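Über uns

Uleck ist ein Betrieb für Kleinteile und Zusammenstellung. Wir sortieren, prüfen und verpacken kleine Teile für andere Firmen, meistens in Serien ab 500 Stück. Angefangen haben wir mit reiner Handarbeit an langen Tischen, und ein großer Teil der Arbeit wird bei uns noch heute mit der Hand gemacht.

Seit 3 Jahren arbeiten wir auch mit Robotern. Diese Entscheidung war nicht leicht, und wir möchten hier offen darüber schreiben, weil Bewerber und Kunden uns oft danach fragen.

Wie es früher war

Wer bei uns am Sortiertisch gesessen hat, hat dieselbe Bewegung den ganzen Tag gemacht: Teil nehmen, anschauen, in die Schale legen. Die Arbeit war ruhig, aber für Schultern und Augen sehr anstrengend. Viele Kolleginnen und Kollegen haben nach einigen Monaten um einen anderen Platz gebeten. Wir konnten diesen Wunsch nicht immer erfüllen.

Was sich geändert hat

Das Projekt bekam intern den Namen Gokden. Zuerst gab es einen einzigen Arm an einem Probetisch, und alle 11 Mitarbeitenden der Sortierung durften ihn ausprobieren. Einige waren neugierig, andere hatten Sorge um ihre Stelle. Wir haben damals schriftlich zugesagt, dass wegen der Roboter keine Kündigung ausgesprochen wird. Diese Zusage gilt weiter.

Heute übernimmt die Maschine das wiederholte Greifen und Ablegen. Die Menschen richten die Plätze ein, zeigen dem Arm neue Teile, kontrollieren die Ergebnisse und entscheiden, wenn etwas unklar ist. Ein Teil mit ungewohnter Form kommt immer zuerst zu einer Person. Für die Kontrolle benutzen wir das Programm Hastesent, das wir zusammen mit der Firma Buckley an unsere Abläufe angepasst haben.

Nicht alles ist einfacher geworden. Die neue Arbeit verlangt mehr Konzentration, und man muss viel lernen. Manche vermissen auch die Gespräche am langen Tisch. Deshalb haben wir die gemeinsame Pause um 10 Uhr behalten – sie wird nicht verschoben, auch wenn gerade ein Auftrag eilig ist.

Lernen im Betrieb

Jede Person in der Sortierung bekommt im ersten Jahr 100 Stunden Schulung, und zwar in der bezahlten Arbeitszeit. Vorkenntnisse in Programmierung sind nicht notwendig. Wichtig ist uns, dass jemand genau hinschaut und Fragen stellt. Die Anleitungen schreiben wir selbst und in einfacher Sprache, denn viele von uns haben Deutsch erst als Erwachsene gelernt.

Besuch und Bewerbung

Im Juni öffnen wir die Werkstatt für Besucher. Schulklassen können sich auch zu anderen Zeiten anmelden, am besten über das Formular auf unserer Kontaktseite. Die Führung geht durch das Lager, die Sortierung und den Probebereich, wo wir neue Griffe an kleinen Teilen testen.

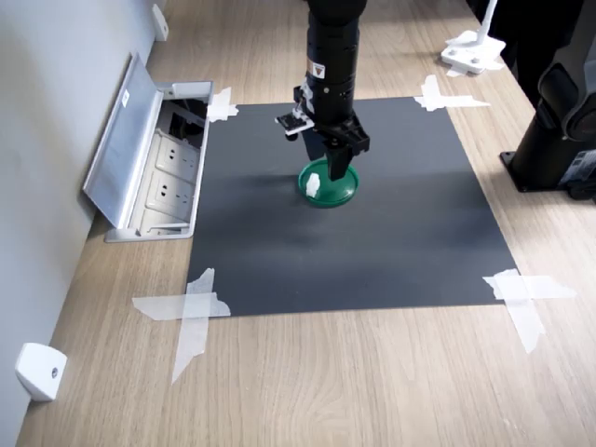 Wer sich für eine Stelle interessiert, kann gerne einen Probetag mit uns vereinbaren. Ein kurzer Brief genügt für den Anfang, Zeugnisse brauchen wir erst später.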